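Memstead Neighbours > Help Board > Home & Hobby > Display Corners

Browse Ask Unanswered Tags Sign in

Hanging foam letters on black cloth without the sag

Hi everyone, hoping some crafty soul can help. We've lined a little corner with black fabric, clipped along the top, and put big bubbly coloured letters on the back piece with a light wooden table in front. It's cheerful and I'm very fond of it, but the cloth has creases I can't get rid of, and one letter, the "t" at the end of "Fast", has a lean to it.
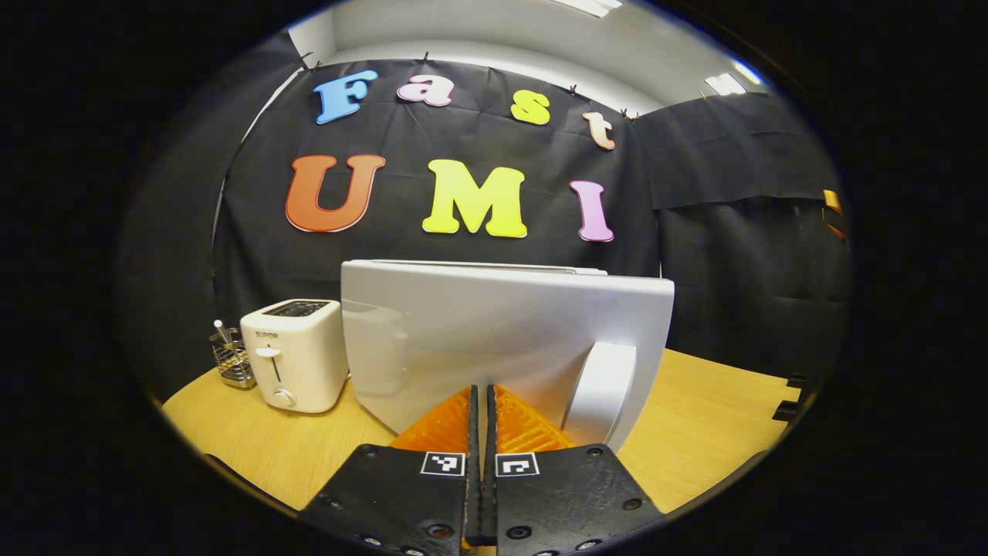 I've tried double-sided tape (the cheap stuff, I'll admit) and I'm wondering about pins or velcro. I'd also love to know if I can iron the cloth with the letters on, as taking down all seven is a bit of a job!

Posted by sarside_jo, 2026-08-09

Arash Jafarzadeh
Please don't iron with the letters on, foam and a hot iron are a dreadful pair! Take the cloth down, peel the letters off gently, and steam it from the back on low. Then hang it and leave it for 2 days before you put anything on it, so the weight can pull it straight. I did mine in June and only had to touch up one corner. 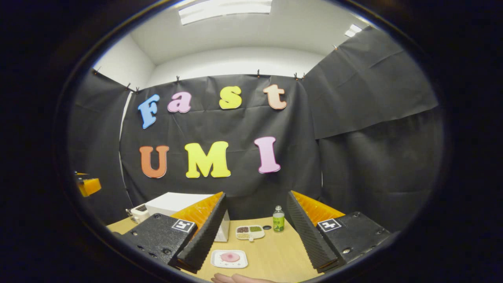 For the letters I'd go with stick-on velcro dots, the rough side on the foam, and a strip of painter's tape across the cloth as a guide for each row so you can line up the bottoms. More clips along the top will help too, and a dowel sewn into the bottom hem does wonders for creases (mine cost 9 dollars).

eide_grandma
just use pins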